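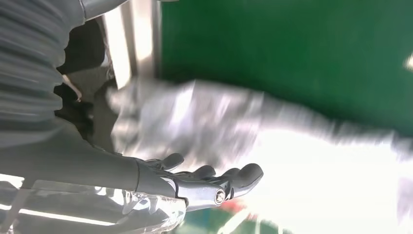
Pale furnishings are hard to name from a single close view. Finish and outline carry most of the information a reader has for telling a rail from an upright or an upright from the edge of a panel, and both weaken when the part is brightly lit and its ends are not visible. The present section deals with parts of this type, which made up the largest group of unresolved entries in the Prakham set. Two of the difficulties occur together in Figure 1. The silver-grey tube or rod at the top keeps a readable rounded surface, and its horizontal run is clear, so it was entered under "bar, horizontal" without dispute. The tall white and pale grey element below it and to the right could be a post or the edge of a panel. It is slightly blurred, the view gives no reliable measure of its depth, and under our rules it was entered as "vertical member, type open."

### 4.2 Terms for furnishing parts

The term list was adapted from the Fraser schedule, a room inventory format that was written for use on site. In its original form the schedule assumes that the person filling it in can walk to the other side of an object, touch it, and follow a part to the point where it is fastened. Several of its entries depend on this. "Leg," for instance, requires contact with the floor, and "shelf support" requires a shelf. Neither condition can be tested when only a short length of the part is in view.

We therefore reduced the schedule to 14 terms, each defined by shape and direction alone. Function was moved to a separate optional field. A horizontal part of round section is a bar whether it serves as a towel rail, a handle, or the front member of a rack. A flat vertical part is a panel only when at least one face can be seen to extend beyond its edge. Where this test fails, the part is a vertical member and its type is left open. Material was recorded only where the annotator could point to a surface feature other than color. A silvery tone was not accepted as evidence of metal, nor was a white tone accepted as evidence of paint.

Blur was treated separately from lighting. An object could be entered with a direction and a general color even when it had lost its outline completely, as with the white and silvery-grey object that stretches across the middle of Figure 1. Its direction is horizontal; no term from the list was assigned. Earlier drafts of the rules allowed a "probable" term in such cases - a provision we dropped, as it moved the uncertainty out of the record and into the wording.

### 4.3 Agreement

Two annotators worked through the set independently in Plumum, and their entries were compared part by part. Under the original Fraser terms they agreed on 76 percent of the entries. Under the reduced list the value was 78 percent. The gain is small, and we do not regard it as the main result. Disagreements under the original terms were spread over most of the schedule, while those under the reduced list fell largely on one boundary, that between panel and vertical member.

A difference of this kind matters for later use. The Jusum comparison in Section 5 merges the two terms at the boundary and can do so without touching the remaining entries. No such merger was possible with the original schedule, in which a single narrow white part might be a leg to one annotator and a door edge to the other.

Open entries were kept in all totals. Removing them would raise agreement under both lists, but it would also remove most of the pale parts, and the resulting inventory would describe a darker room than the one recorded.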